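Cududari Technikforum › Schülerwettbewerbe

Erstes Robotik-Team an der Schule: Wie fangen wir an?

troldale_mama
28. Oktober 2018

Hallo zusammen! Unsere Tochter (12) war mit der Klasse beim Robotik-Turnier in Troldale und redet seitdem von nichts anderem. Jetzt wollen fünf Kinder ein eigenes Team gründen, der nächste Regionalentscheid ist im März. Programmiert hat von ihnen noch keins. Ist das zu schaffen, und was kommt an Kosten auf uns zu?

gudmont_robotik

Wie schön, unbedingt machen! Wir haben in Gudmont genauso angefangen, mit einem gebrauchten Bausatz und einem Tisch im Werkraum. Bis März reicht die Zeit gut, wenn ihr euch einmal pro Woche trefft. Am Anfang nur fahren, drehen, an einer Linie anhalten, das macht den Kindern schon riesigen Spaß! Den Greifarm würde ich erst danach anbauen. 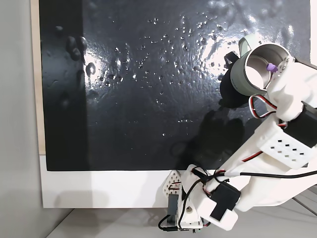 Was kostet die Anmeldung für ein neues Team?
Im ersten Jahr sind es 75 Euro, ab dem zweiten 100.

Dazu kommen Akkus und Kleinteile, bei uns waren das über 38 Euro in der Saison. Fragt ruhig bei Firmen im Ort, Malik hat uns die ganzen Schrauben geschenkt (eine Riesenkiste, wir zehren noch heute davon!). Und führt von Anfang an ein Logbuch, die Jury will sehen, wie ihr auf eure Lösungen gekommen seid. Unseres war im ersten Jahr ein Schulheft mit Kakaoflecken und hat trotzdem Punkte gebracht.

schraubenkoenig

Räder sauber halten!!! Mit Staub drauf fährt das Ding krumm. Sonst viel Glück, toller Wettbewerb

Ähnliche Themen
Sensor erkennt schwarze Linie nicht
Welcher Akku hält einen Turniertag durch?
Logbuch: auf Papier oder digital?
Mitfahrgelegenheit Gudmont – Troldale

Diese Seite verwendet Cookies. Mit der weiteren Nutzung stimmen Sie dem zu. Mehr erfahren | OK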